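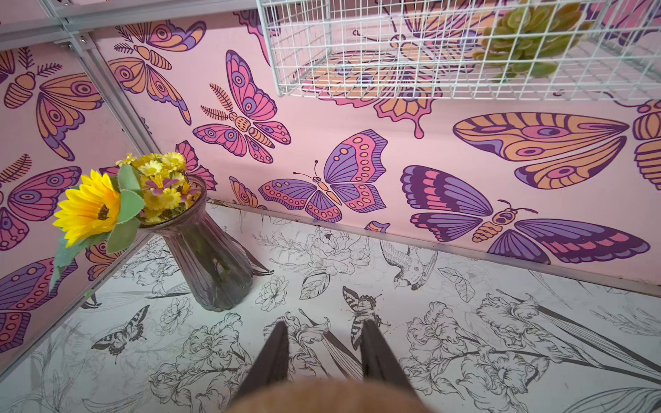 By Siobhán Heffernan
April newsletter | Posted in: Renovation Notes, Old Houses

The house at Hellier has a damp wall. I have known this since before I was asked to look at it, in the way you know that a pub called the Waterside will have a flood mark behind the bar. It is a solid brick end wall, facing the weather, with a chimney breast on the inside and a flower bed on the outside, and the owners had been told by three different people that it needed three different things. All three happened to be the thing that person sold.

So this month's item is about lime, and about what happens when a wall that was built to breathe has spent forty years wearing a raincoat.

A solid wall has no cavity. Rain gets into the face of it, goes in a little way, and then on the next dry, breezy day comes out again by the same route. The lime mortar in the joints does most of this work, being softer and more open than the brick. The system is not clever but it worked well enough for the people who built the house, who also had open fires going in every room and windows that whistled. Somewhere in the seventies a previous owner decided the pointing looked tired and had the lot redone in hard cement. I am sure it looked very smart. Water then got in through the hairline cracks, as it will, and found that the way out had been closed.

What you see after that is brick faces popping off. The joints stand proud like a picture rail and the bricks between them crumble back, and visitors say what a pity it is that old bricks don't last. Inside, the plaster goes brown at shoulder height, somebody paints it with something sealed and shiny, and the brown moves up to head height.

The first job was therefore getting the cement out, and I want to say something about this because it is where most of the harm is done. An angle grinder is quick. It is also quite happy to eat the top and bottom of every brick along with the joint, and once that edge is gone you are looking at fat joints for ever. We used plugging chisels and a great deal of tea. On the worst stretch, where the cement was only a skin over sound lime, it came off in long satisfying strips, like icing off a cake you didn't want anyway. Lower down it had been rammed in properly by someone who took pride in his work, and I thought some hard things about him.

We raked back to twice the height of the joint, brushed out, and damped the wall down. I cannot get excited enough about damping down. If the brick is thirsty it will suck the water straight out of your new mortar and leave you with a line of sand. We damped the evening before, again in the morning, and again just ahead of the trowel, and the owner's father, who had come to watch from a folding chair, asked whether the idea hadn't been to get the wall dry.

It's a fair question. The answer is that a bit of clean water on the face is gone in days once the joints are open. The trouble at Hellier was water that had been sitting in the middle of the wall since decimal coinage.

For the mortar we went with a moderately hydraulic lime and a sharp, well-graded sand from the Mahuika yard, who will put a scoop of each in a bag for you if you ask before the lunch queue. Take a piece of the original mortar with you and crush it. You are looking at the size of the grit as much as the colour. People agonise over colour and then use a fine soft sand that shrinks and cracks, and the colour of the cracks is very authentic. The owners chose from sample patches we did low down behind the water butt, left alone until they had properly cured, as fresh lime looks nothing like it will later on.

Then the weather. Lime wants to be kept above freezing, out of strong sun, out of driving rain and out of a drying wind, which in this part of the country leaves a few afternoons in May and one in September. We hung damp hessian over the finished work with a sheet in front of it and went round with a hand sprayer morning and evening. The hessian blew down twice. A neighbour put a note through the door to ask if the house was being fumigated.

Once the mortar was firm enough to take a thumbprint but not a thumb, we beat it back with a churn brush, held square on to the wall and tapped. This opens up the surface and leaves the joint flush or a touch behind the brick. Dragging the brush sideways will leave you a lovely set of tramlines and I have done it myself, on my own house, at the front.

Outside we also took the flower bed down. It had been built up over the years until it was 300 mm above the floor inside, with a healthy camellia in it drinking from the same supply as the sitting room. The camellia has gone to live further down the garden and is sulking. In place of the bed there's a shallow strip of clean gravel, falling away from the house, and for the first time in a long while you can see the bottom courses. The gutter above was also leaking at a joint, directly on to the wettest part of the wall. It took 12 minutes to fix. I would like everyone with a damp wall to go outside in the next heavy rain, before ringing anyone, me included, and look up.

Inside, the gypsum plaster came off the chimney breast back to brick, along with two coats of the sealed paint and a layer of woodchip that fought to the end. The wall has been left bare for now. The owners would like it plastered. I would also like it plastered, but a solid wall gives up its water at its own pace, and if you close it in early you have only bought a more expensive raincoat. There is a window open a crack and no dehumidifier. We'll look at it again when it has had a summer, and if the readings have come down it will get a lime plaster in three coats and a limewash. If they haven't, there will be a longer conversation and perhaps a different flower bed.

A word about cost, which I am asked for more than anything else. Lime work is slower, so the labour is more. The bags themselves are not the frightening part. What I'd urge is that you don't do a whole house because one wall is in trouble. The back of the Hellier house was never touched with cement, still has its first pointing, and needs nothing at all except for people to stop suggesting things. We left it exactly as it was.

Odds and ends

Those who asked after the barn at Brakodov: the oak frame is up and pegged, the braces all went where they were meant to, and the roof is waiting on slate. There'll be more on that when there is more to tell.

The Hivley workshop on hot-mixed lime still has places. It runs from 10 in the morning until the mortar's gone. Bring goggles, and I do mean goggles, with sides. Reading glasses pushed down the nose don't count. Gloves and lunch are provided. You will go home with lime in your hair.

Lastly, I have a pallet of reclaimed bricks left over from the garden wall, soft reds, 400 or so by the supplier's note, fit for paths inside but not for anywhere with frost. Collection only, and please bring a vehicle that is up to it. The last person came in a hatchback.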